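Donnerstag, 15. Februar 2024
Aus dem Igwe-Projekt, Wundau
Lesezeit: 4 Minuten

4. Prominente Stimmen im Animationsfilm: Was im Wohnzimmer davon ankommt

4.1 Worum es mir in diesem Abschnitt geht

Im vorigen Abschnitt war ich noch ganz brav bei den Plakaten und Trailern, also bei der Frage, wie ein Verleih einen bekannten Namen ankündigt. Jetzt will ich dahin, wo der Film läuft, und zwar nach der Kinoauswertung, auf dem Fernseher, mit halb aufgegessenem Abendbrot auf dem Tisch und einem Kind, das zwischendurch aufs Klo muss. Mich hat von Anfang an gewundert, dass die Forschung zur Starbesetzung im Synchronstudio fast immer so tut, als säßen alle im dunklen Saal und hätten vorher brav das Presseheft gelesen. Bei mir zu Hause ist das jedenfalls anders (und bei den Leuten, die wir befragt haben, auch!).

Der Film, an dem ich das durchgespielt habe, heißt »Mitham« und dauert 85 Minuten. Es geht um einen mürrischen Flussgeist, der seine Brücke an ein Musikfestival verliert. Produziert hat ihn das Studio Workthorpe, und die Rolle des Flussgeists spricht in der deutschen Fassung ein Rocksänger, der vorher noch nie eine Trickfigur gesprochen hatte. Die übrigen großen Rollen sind mit ausgebildeten Sprecherinnen und Sprechern besetzt. Für mich war das ein Glücksfall, denn so hatte ich beide Arten von Besetzung in einem einzigen Film und musste nicht dauernd zwischen zwei Produktionen hin und her vergleichen, die sich auch im Tempo, im Humor und in der Zielgruppe unterscheiden.

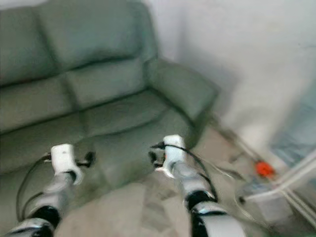 Wie in Abschnitt 2 schon angekündigt, arbeite ich mit zwei Begriffen. Wiedererkennen heißt bei mir, dass jemand die Stimme beim Hören einer bestimmten Person zuordnet, ohne dass der Name vorher gefallen ist. Mitwissen heißt, dass der Name schon bekannt war und beim Hören nur noch abgeglichen wird. Das klingt nach Haarspalterei, ich weiß. Aber in den Gesprächen aus der Vorstudie ging beides so wild durcheinander, dass ich ohne die Trennung überhaupt nichts hätte auswerten können. Eine Befragte erzählte uns minutenlang, wie sie den Sänger »sofort am Lachen« erkannt habe, und erwähnte dann nebenbei, dass ihre Tochter seit Wochen von nichts anderem geredet hatte.

4.2 Befragung

Wir haben 400 Personen in Wundau und Umgebung befragt und in zwei gleich große Gruppen geteilt. 200 bekamen vor dem Film ein Blatt mit der vollständigen deutschen Besetzung, die anderen 200 bekamen nur den Titel und die Laufzeit. Alle haben zu Hause geschaut, auf ihrem eigenen Gerät, mit wem sie wollten und wann sie wollten. Den Fragebogen sollten sie am selben Abend ausfüllen. Ich hatte zuerst an eine Vorführung im Institut gedacht, mit Leinwand und allem Drum und Dran, und bin sehr froh, dass wir das gelassen haben. Die schönsten Randnotizen auf den Bögen handeln nämlich vom Drumherum: vom Hund, der beim Wasserfall bellt, vom Opa, der beim zweiten Lied einschläft, von der Diskussion, ob man zurückspulen darf.

Der Bogen selbst ist kurz. Er fragt nach der Lieblingsfigur, nach der Stimme, die am besten zu ihrer Figur passt, und nach Stimmen, die einem bekannt vorkamen. Erst auf der Rückseite steht die Frage nach Namen. An der Reihenfolge habe ich ziemlich lange herumgeschoben, und in der Fassung vom November stand die Namensfrage noch ganz vorn. Das war ein Fehler! Sobald die Leute einmal nach Prominenten gefragt worden waren, suchten sie in jeder Nebenrolle einen, sogar in der Ente, die im ganzen Film nur quakt.

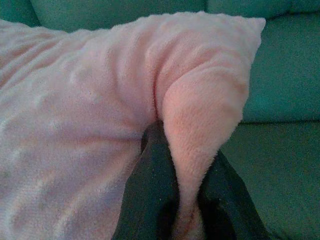
Abb. 3: Rosa Fleecekissen auf einem blaugrünen Polstersofa.

4.3 Auswertung der offenen Antworten

Die offenen Antworten habe ich zuerst am Stück gelesen und danach mit einem sehr einfachen Schema kodiert: Klang, Spielweise, Text, Gesang und ein Sammelfach für alles, was sich nicht einordnen ließ. Unter Klang fallen Bemerkungen wie »kratzig« oder »klingt wie Kies im Eimer«. Unter Spielweise fällt, wenn jemand über Pausen, Betonung oder Timing schreibt. Beim Gesang war ich streng und habe nur gezählt, was sich ausdrücklich auf die Lieder bezieht, obwohl der Flussgeist auch in den Dialogen manchmal so halb vor sich hin singt und die Grenze an diesen Stellen wirklich schwimmt. Wer mein Schema nachbauen möchte, findet die Kodieranweisung im Anhang, samt der Streitfälle.

Was mir beim Lesen zuerst auffiel: Über den Sänger wird anders geschrieben als über die ausgebildeten Stimmen. Bei ihm geht es fast immer um den Klang und um das, was man von ihm schon kannte, von der Bühne, aus Interviews, aus dem Autoradio. Bei der Sprecherin der Brückenwärterin (die ich persönlich großartig finde, das gebe ich gern zu) schreiben die Leute dagegen über die Figur. Sie sei frech, sie sei traurig, sie tue einem leid, wenn sie am Ende die Laterne löscht. Von der Stimme ist kaum die Rede. Man könnte das für ein schlechtes Zeugnis halten. Ich lese es umgekehrt: Die Stimme sitzt so fest in der Figur, dass man beides beim Beschreiben nicht mehr auseinanderbekommt.

Auch zwischen den Gruppen gibt es Unterschiede, allerdings an einer anderen Stelle, als ich erwartet hatte. Ich war davon ausgegangen, dass die Gruppe mit Besetzungsblatt den Sänger milder beurteilt, so nach dem Motto: Für jemanden, der das nicht gelernt hat, macht er das prima. Solche Sätze kommen vor, aber eben in beiden Gruppen. Deutlich verschieden ist eher die Länge der Antworten. Wer das Blatt hatte, schrieb knapper und sicherer. Wer es nicht hatte, tastete sich heran, verglich, strich wieder durch, schrieb »oder ist das der aus der Werbung?« an den Rand. Für die Frage, wie Wiedererkennen funktioniert, sind mir diese durchgestrichenen Antworten am Ende lieber geworden als die glatten, und ich habe sie deshalb vollständig transkribiert, mitsamt den Streichungen.
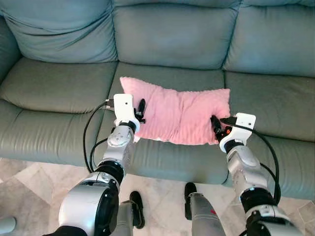 Ein eigenes Wort noch zu den Kindern. Sie durften beim Ausfüllen mitreden, und die Erwachsenen sollten ein kleines Kreuz machen, wo eine Antwort vom Kind kam. Das hat mal besser und mal schlechter geklappt. In einigen Haushalten hat offenbar das Kind den ganzen Bogen diktiert (die Rechtschreibung ist erwachsen, die Meinung über die Ente ist es nicht). Den Sänger kennen die Jüngeren kaum, und trotzdem nennen sie den Flussgeist gern als Lieblingsfigur. Der prominente Name spricht also wohl vor allem die Eltern an, und die Kinder lachen über eine rauhe Stimme, die sich über laute Musik beschwert. Ob der Witz ohne das Wissen um den Sänger derselbe Witz ist, würde ich gern einmal in Ruhe untersuchen. Mit unserem Bogen geht das nicht.

4.4 Grenzen

Natürlich hängt vieles an diesem einen Film. Der Flussgeist ist dem Sänger auf den Leib geschrieben, bis hin zu einem Lied, das wie eine Parodie auf sein Bühnenprogramm wirkt, und bei einer weniger passenden Rolle sähen die Antworten vermutlich anders aus. Außerdem haben wir nur die deutsche Fassung gezeigt. Einige Befragte haben aus Neugier hinterher in die Originalfassung hineingehört und das auch freimütig vermerkt. Diese Bögen sind in der Auswertung geblieben, die nachträglichen Bemerkungen zum Original habe ich aber nicht mitkodiert.

Und dann ist da noch mein eigenes Ohr. Ich habe den Film inzwischen so oft gesehen, dass ich die Atempausen mitsprechen kann, und als neutrale Zuhörerin tauge ich damit nicht mehr. Die Kodierung der Kategorie Spielweise wurde deshalb von einer zweiten Person wiederholt, die »Mitham« vorher nicht kannte. Wo wir uns nicht einig wurden, steht die Antwort im Sammelfach. Wie sich die beiden Lesarten auf die Stimme der Brückenwärterin auswirken, zeige ich in Abschnitt 5 an vier längeren Antworten.

Kontakt: Igwe-Projekt, Wundau | © Igwe-Projekt, alle Rechte vorbehalten | Nach oben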